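Final Report: Chairs That Come Apart
Kenza Zerouali
Intro to Product Design, Lakovthorpe
Handed in August 1, 2020

Where the idea came from

I picked chairs because of my aunt's balcony. She has a tiny place, she loves having people over, and every winter the balcony chairs end up in her bathtub. So when Mr. Ebihara told us to find "a household object that annoys you and find out why," I had my topic before he finished the sentence! My first outline in February was way too big (I wanted to do tables too, ha). Mahmoud Naciri read it and told me to stick to one kind of chair and one question, and he was right.

The question I ended up with: if the legs of a plastic chair come off, does that make it a better chair for a small home, or just a wobblier one?

What I did

I looked at molded plastic chairs, all white, with legs that are separate pieces. The main one is the kind sold under the Curken name at the garden store in Nerham, and I borrowed a second kind from Nesma Ashour's family to compare. I put them together and took them apart a lot, sat in them a lot, and asked 23 people to fill out a one-page survey about where they keep their extra seating. Closets won, followed by "outside, in the rain."

I also kept a notebook, and most of what follows comes out of that.

Putting the legs on

The easiest way by far is to lay the chair over on its back first and then deal with the legs. I started out trying it with the chair on its side and it kept rolling on me. On its back it stays put, and you can see the underside corners where everything meets. The legs are long tubes, and with all four on they stick up like you're building a very sad tent.

My fastest time was 50 seconds for a full set. My slowest was 6 minutes, the day I mixed up the legs from the two chairs — they look the same from a few feet away and they are NOT the same. If I made these, I'd mold a little letter into each one.

Put something down on the floor first. White plastic picks up every smudge, and concrete scuffs it fast. A plastic sheet works okay but it wrinkles, and a wrinkle under a loose leg will send it wandering off. Rachid Belkadi says an old blanket is better. I only tried it once but I think I agree with him.

Is it wobblier?

A little. With the legs pushed all the way in I couldn't feel much of a difference from a one-piece chair. When one leg wasn't seated right, I felt it the second I sat down. The fix was always the same, flip it over again and push harder.
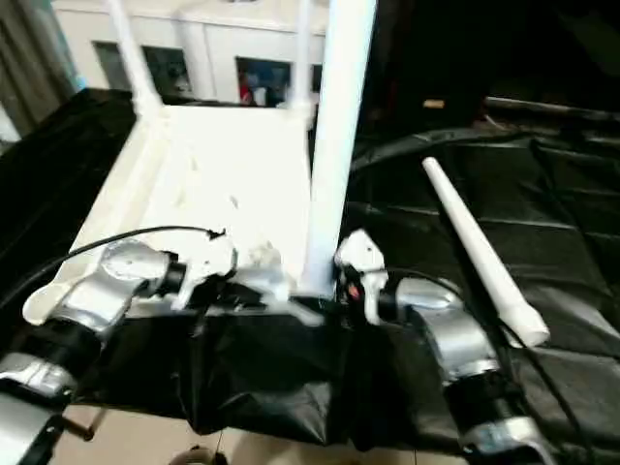
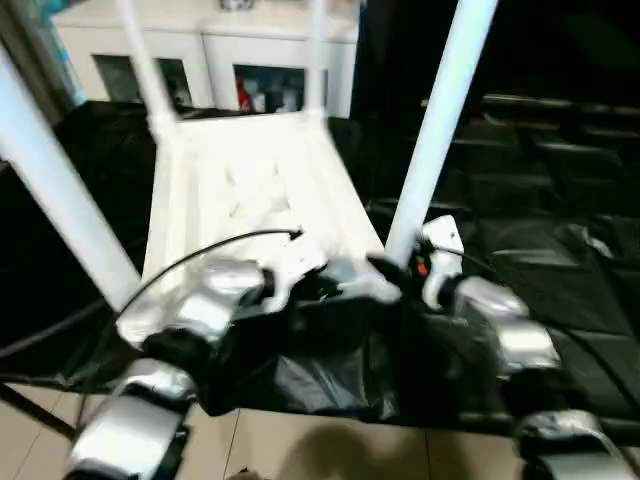
The white chair turned over, legs up. One leg is lying loose in the first picture.

What I'd do next

I'd like to try a bag for the legs, something with a drawstring that hangs inside the closet door. I sketched three and only like one. I'd also like to redo the survey with more people who rent, which I should have thought of earlier. The sketches and the blank survey are in the appendix, and my aunt wants her copy in large print.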